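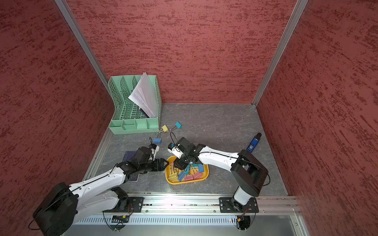
Figure 1. Two-arm cell with the clip tray, both arms over the work surface.

Gredon Shared Workshop, Home Robotics Course
Handout for Session 2: frame, cameras, first picks
Notes by Anneliese Lenz, January 15, 2018

Bring this sheet to the bench. It covers the same ground as the talk, with the settings written out so you don't have to copy them off the board. If you missed the December session on wiring, read that handout first and have Bastian Harms check your power lines before you switch anything on.

## 1. The enclosure

The cell is a box with an open front. Aluminum posts stand in the back corners, and the walls are red with a darker streaked texture. The floor is a gray marble-patterned panel. Both arms are bolted to a slotted aluminum rail that runs along the front.

Use slotted extrusion for your own rail too. You will move the arms at least once after you think you are done, and a drilled plank makes that a whole afternoon.

Order of work:

1. Square the rail to the floor panel before any arm goes on. Measure both diagonals.
2. Fit the mounting plates finger-tight.
3. Set each base in place and run the arm by hand through its full reach. The elbow should clear the wall and the other arm's elbow.
4. Tighten the hex screws, working across the plate from corner to corner.
5. Check the screws again after the first hour of motion.

Both arms can reach the middle of the floor, so they can also reach each other. For this session only one arm moves at a time. The other one is parked in software with its motors holding. Do not park an arm by cutting its power, as it will drop.

## 2. Cables

Run the cable along the top of each link and leave slack at every joint. Bend the joint to its limit in both directions and look at the slack in each position. Too little and the connector pulls out; too much and the loop catches on things you meant to leave alone.

Tie loose connector ends back before you run a program. A wire hanging off a bracket is fine while you are still testing and a nuisance after that.

Label both ends of every lead. Last term's group spent an evening on a left arm that turned out to be plugged in as the right arm.

## 3. Software settings

We use the Ghanem control package on the workshop computers. Your own machine will work if it is on the same version. Start with these values:

| Setting | Value |
|---|---|
| Speed limit, percent of maximum | 70 |
| Grip force, driver units | 81 |
| Full-open position, encoder counts | 653 |
| Retries after a missed pick | 2 |

The full-open value belongs to the workshop grippers. If you built yours from the Anddale kit, find your own number: open the jaws by hand to the stop, read the encoder, and back off a little. Write it on tape and stick it to the base.

Raise the speed limit only after a full run without a collision. Grip force can stay where it is for the whole course.

## 4. The clip task

Binder clips are cheap and awkward, and that makes them good practice. The body is a wedge with no two faces parallel. The wire handles stick out in whatever direction they like and hook into the next clip. The colors help with detection but the handles reflect, so the camera often finds a bright line and loses the body.

Clips come in two arrangements:

- **Heap.** Clips piled in the yellow tray. Harder. The gripper has to come down from above and take one without dragging its neighbors along.
- **Scatter.** Clips loose on the floor panel. Easier to see, but a clip on its side slides when the finger touches it.

Do the scatter first. Approach from above, with the jaws lined up across the body of the clip and clear of the handles. Close, lift a short way, stop, and check the camera before moving on. A pick counts when the clip is still in the jaws after that stop.

Leave the file organizer in the back corner where it is. It serves as a fixed obstacle in the path planning exercise, and its position is already entered in the shared map.

## 5. Reading the wrist camera

The wrist camera looks down past the gripper, so part of its view is always taken up by the gripper itself. In Figure 2 the dark finger covers the center of the view and a pink clip lies right next to it. Mask out the finger and the blue block at its base before you run color detection. Otherwise the blue block will be reported as a clip every time.

Two other things to deal with in the same view:

- The glare spot on the marble at lower right. Move the lamp, or mark that patch as ignored. Lowering the exposure also works but costs you the darker clips.
- Clips at the margin. The pale yellow one on the left is only partly in view. Have the program skip any shape that touches the border and look again from a new position.

The veining in the marble gives false edges at close range. A light blur before edge detection takes care of most of it.

Figure 2. Wrist camera, clips scattered on the floor panel. 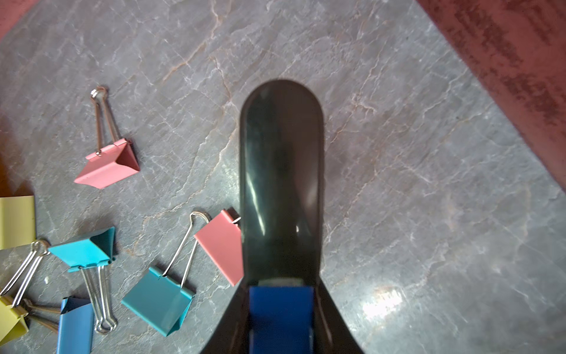 ## 6. Before next session

Finish the rail and one arm. The second arm can wait. Save a wrist camera still with your own mask applied and put it in the Jurivcombe folder on the workshop drive, under your bench name.

Read through the calibration sheet as well. We will start with it, and the numbers from your gripper tape are needed in the first exercise.

Questions about frames and screws go to Bastian. Camera and software questions go to me.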